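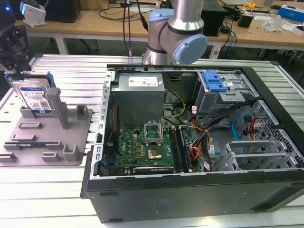

Desktop tower on the work table, side panel off, CPU socket open.

August 6, 2026. Throwing analysis, quarterback group

Search this notebook

Release timing was reviewed for 266 throws by the Plallow squad. Catinca Barbu marked the release point by hand on 200 of them. Her marks and the automatic ones differ by more than 5 frames on short passes to the left sideline. Long passes agree well.

Pongsak Duangkaew asks that left-handed throwers be kept in a separate table until October. Agreed.

Open: the Jasari scrimmage totals list 1,015 snaps, including kneel-downs. Yuzuki Minami will remove these before the passing rates are recalculated.

Contact: T. Kao, Stoica Sports Laboratory | Back to top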